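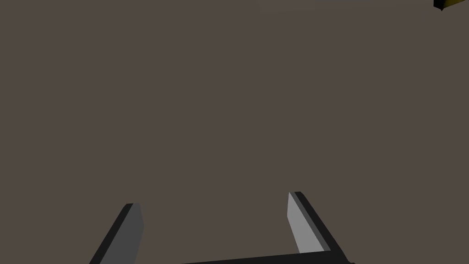 Solel, a small software company that makes planning tools for robot arms, today announces Sillgate 2, a new version of its motion planner for grippers that must work with only a partial view of the task. The planner reads the simulated wrist view and decides where the arm should look and move next. It is made for moments when the gripper is open, the surface in front of it is plain, and the only other thing in view is a sliver of yellow in the top right corner. The first version of Sillgate often lost such an object and started its search again from the home position. Version 2 keeps the partial outline in memory and plans a short move towards it.

The new planner was tested in simulation from October until March. The team prepared 1,365 starting positions, many of them chosen by our users because the old version had trouble with them. Sillgate 2 reached a valid grasp pose in 1,270 of these. Each position was given a limit of 10 seconds of planning time on an ordinary office computer, with no graphics card.

"We wanted the planner to be calm when it knows little," said Eimear Ó Súilleabháin, who leads the planning team at Solel. "A person who sees only the corner of a box will turn their head a bit. The old software went home and began again, and our customers told us many times that this was annoying to watch."

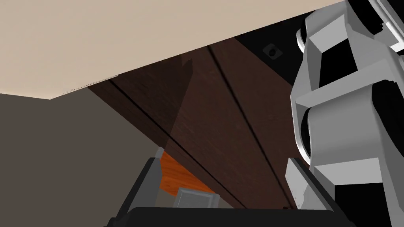

A second change concerns tight spaces. Sillgate 2 checks the whole arm against furniture and walls at every step of the plan, while the earlier version checked the fingers and the wrist first and the other links only at the end. This makes planning a little slower in open areas, but there are fewer plans that must be thrown away. Users can return to the old order of checks in the settings file.

The release also includes Cordeiro, a viewer that plays back each plan together with the camera view and the planner's reasons for every move. Cordeiro was requested by Nosham, our first pilot customer, whose engineers have used it since the early builds to find errors in their own scene files.

Some limits remain. The planner does not yet handle soft objects, and scenes with moving obstacles are treated as if they stand still. Work on both is planned - we do not give a date for it now.

Sillgate 2 is available to licence holders at no extra cost. Projects saved in the first version will open without changes, except for custom gripper models, which must be exported again. New users can ask for a trial licence through the Solel support desk.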